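# Firlow Bench Cell: Setup and Care

The Firlow is a small tabletop arm cell supplied by Saragih for teaching labs and light assembly trials. It is built up on an ordinary table, with a dark mat as the work surface and tape marks on the mat as position references. The notes on this page apply to the standard two-finger cell and should be kept with the equipment.

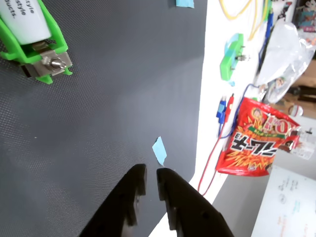
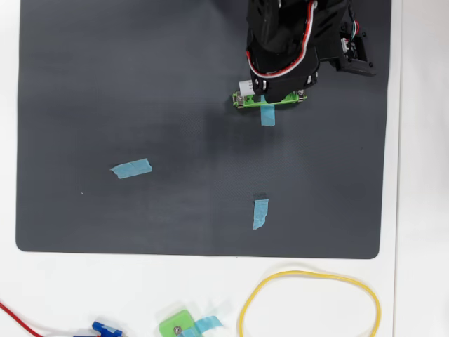

Two views of the mat, with light blue tape on its surface.

**Rudodura, Oct 20, 2021**

## Placing the mat

Set the table level before the mat goes down. The mat must lie flat with no lifted corners. Wipe it with a damp cloth and let it dry fully before applying tape. Painter's tape is recommended; packing tape leaves residue on the rubber and should not be used.

Torn ends are acceptable on marks that only show an area. Where a mark is used to check the arm's position, cut the tape square and replace it when the edge starts to curl. Parts waiting to be fitted may be kept on the table beside the mat, outside the arm's reach.

## Fitting the gripper

Disconnect power at the supply. Offer the gripper plate up to the wrist and start both screws by hand, then tighten them evenly. The plastic parts crack if one side is pulled down first. Check that the fingers close without touching the mat at the lowest working height. A gap of 4 mm between the closed fingertips and the mat is the factory setting.

Fingers are sold in matched pairs. Do not combine a new finger with a worn one.

## Wiring

Servo leads must have enough slack to follow the arm through its full travel. Move each joint by hand, power off, and watch the connectors as the lead bends. A lead that pulls at its connector should be rerouted before the cell is used. The standard lead length is 780 mm. Longer leads are made to order.

Keep unused leads and connectors away from the mat. Bare ends must be covered.

## Routine care

- Before each session: check the gripper screws, the tape marks and the power switch.
- Every 10 hours of running: inspect the servo leads at each joint and clean the fingertips with a dry cloth.
- Every May: return the wrist servo to Saragih for inspection, or request the Wikero service kit and carry out the work on site.

If the arm stops short of a mark, check the mat first. A mat that has moved on the table is the most frequent cause. If the mat is in place, run the homing routine once and repeat the check. An error that remains after homing usually points to a loose horn screw on the shoulder servo.

## Ordering

The Wikero service kit is listed as part 154. It contains one pair of fingers, gripper screws, a set of servo horns and a replacement mat. Orders are accepted from registered sites only, and the serial number of the cell must be given with the order.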